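Standbridge Hall Kitchen Group
Minutes of the meeting held 2021-08-19

Chair: Imke Hamann
Apologies had been received from two members.

1. Minutes of the July meeting
Approved with one correction. Under item 3, "oven trays" should read "serving trays". The oven trays were not replaced and are still in use.

2. Matters arising
The drip under the hand sink has been fixed. The plumber's bill has been paid and the receipt is in the folder.

The label maker has not been found. It was agreed to use masking tape and a marker for now.

3. Cupboards
The chair reported that the tall Grekby cupboard has been moved to the wall by the serving hatch. The left door still catches at the bottom. It will be planed before the end of the month. Shelf liners were bought for four shelves and are down on three of them – the last one was cut too short and has to be done again.

The mixed china left over from the old tearoom was discussed. It was agreed to keep the dinner plates and give away the saucers. Anyone wanting saucers should take them in the next two weeks.

4. Bowls and cups

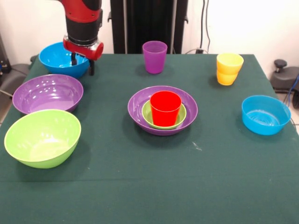

Storage of the colored tableware took up most of the meeting. At present it goes back wherever there is room, and people setting up for the lunch club have to open every door to find it. It was proposed that bowls go on the lower shelf and cups on the one over it, sorted by color. The green bowl is bigger than the purple and blue ones and should go at the bottom if they are kept in one pile. The yellow cups already nest, one in the other, and take up little space that way. One member asked that cups not be nested until they are fully dry, as they stick. Agreed. The proposal was carried with the addition that anything cracked goes to the chair and not back on the shelf.

There was a question about whether to buy more bowls. Prices from Trotska and Hsieh were passed around. Trotska is cheaper but sells only in packs of 10, and the colors can't be chosen. No decision was made.

5. Tablecloths
The dark green cloths are to be kept for everyday use. The white ones are for bookings only and should be returned washed and folded. The charge for a cloth that comes back stained will be $5, starting with the next booking.

6. Money
The balance stands at $864 after the plumber was paid. The shelf liners have not been claimed for yet.

7. Other business
The key to the pantry is sticking. A new one will be cut.

Members were reminded to switch off the water heater when leaving.

8. Next meeting
Date to be set by the chair and posted on the kitchen door.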